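The rulebook that stops at the wrist

A new code of practice promises to tidy up the way people teach robots by hand. It has plenty to say about paperwork and much less about floors

24 November 2023

The draft runs to 110 pages, and the word "trip" appears in none of them.

I mention this because the Pesska Code, as its backers would like us all to call it, has been sold as the first serious attempt to set house rules for hand-held robot teaching. It covers the trade in which people do ordinary jobs with grippers in their fists so that a machine can later learn from the recordings. It went out for comment in February. A second draft is now doing the rounds, and the firms that have signed up to it are already putting the fact on their websites, which seems early for a document that still has square brackets in it.

Hand-held work has grown up in a gap. If you put a powered arm on a factory floor, a thick stack of rules lands on your desk before you have found the plug. There will be a risk assessment, a stop button, very likely a fence. If you take the arm away and give its fingers to a person, most of that stack stops applying. What remains is somebody in a room, moving things about, and the law has always been fairly relaxed about that.

The people behind the code say this is the gap they want to fill. Touran Khosravi, who led the drafting at Pesska, came to it from warehouse safety and talks about it with a warehouse person's bluntness. "We had sites sending us recordings with no idea who had made them, what kit they were wearing or how long they'd been at it," she told me. "You can't call that good practice. You can't call it any kind of practice."

Fair enough. But look at where the pages have gone. Nearly half of the draft deals with records: how a session is named, who signs it off, how long the files are kept, what happens when a marker on a gripper is scuffed and has to be replaced. There is a whole chapter on calibration. There is an annex to the chapter on calibration. The section headed "The working area" fits on two sides and tells the reader that the area should be "suitable for the activity". I have read parking signs with more in them.

Dae-han Tak runs collection sites for Yazdani, one of the firms that sent in comments, and he is not a fan. His complaint is that the code was written by people picturing one operator at one bench. "They imagine a desk, a chair, a cup. Put the cup on the saucer, thank you, next," he said. "We do furniture. We do cleaning. We have two people working in the same room on different jobs, walking past each other. Tell me which clause covers that." I went through it that evening and could not find one.

Khosravi's answer is that general workplace rules cover it already, and that a code which repeats them will only get longer. I have some sympathy with this. I have less when I remember the annex.

There is a cost to all this, too. Signing up means an outside check each year, and the fee for a small site is set at £900. For a larger one it is £2100. Neither sum will sink a company, though both are enough for a manager to want something back, and what they get back is a badge. A badge for good record-keeping is a perfectly decent thing to own. My worry is that customers will read it as a badge for good care of the people doing the work, and that some sites will be happy to let them.

The Etville lab I visited has not signed and has not decided whether to. Its staff were polite about the code in the way people are polite about a neighbour's extension. They keep their own list of house rules, eight of them on a single sheet, and the first is about shoes.

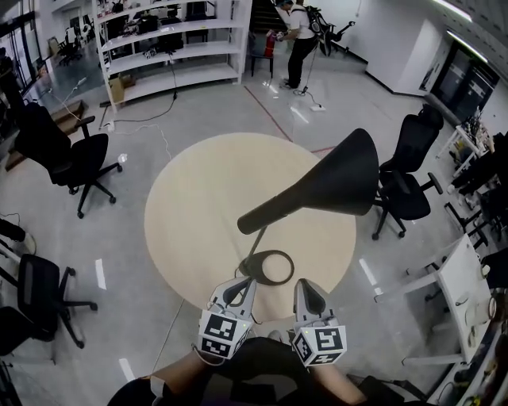
FLOORS AND CABLES

Any safety officer worth the wage would start at ground level. Black cables run out across the grey floor from the shelving. A white power strip lies close to the feet of someone wearing a backpack rig with black arms, who is also holding a red cylinder that looks like a fire extinguisher. Closer in, a second person is working at a round table with a gripper in each hand, reaching for the base of a black object on a pole, and a cable loops down from the left-hand gripper. Office chairs on wheels stand round the table.

Now try the draft on that. The markers on the grippers get several pages. The rig gets a paragraph on straps and how they should be adjusted. The line painted or taped on a floor, such as the red one there, gets a single sentence saying that any floor markings should be "understood by those present". Understood as what? A place to stand, a place to stay out of, the edge of somebody else's job? The code leaves it to the site, and two sites a mile apart may well come up with opposite answers. A worker who moves between them will carry the wrong one in their head.

Cables get nothing. Khosravi says this will be looked at. Tak says he has been told it will be looked at since the first draft.

WHO COUNTS AS THE OPERATOR

The other hole is about bodies. The code speaks throughout of "the operator", always one, always alone and apparently never tired. It asks for breaks "as appropriate". It sets no limit on what a person may carry on their back or for how long, and it says nothing on how heavy an object may be before gripping it at arm's length becomes a bad idea. A light thing held in your hand is easy. The same thing held through a gripper, with the weight out beyond your knuckles, is another matter by the end of a shift, and I say that having tried it for a good deal less than a shift.

Erkden, which makes grippers and has lent two engineers to the drafting group, argues that limits should wait until there is better evidence. That is what makers of equipment usually argue. The evidence would be simple to gather if anybody asked the people doing the work how their wrists felt, and the sessions are, after all, being recorded in quite astonishing detail. The form for reporting a scuffed marker has a box for the time to the nearest second. There is no form for a sore thumb.

I don't think the code is a bad idea. Some of it is good, and the part on consent, which lets a worker have their recordings withdrawn without giving a reason, is better than I expected and should survive whatever else is cut. A firm that followed the draft to the letter would certainly know what it had recorded, and by whom.

It could also follow the draft to the letter with an extension lead across the only way out. Comments on the second draft are still open, and Pesska says it reads all of them. Tak has sent his in again, with the working area section printed out and the margins filled.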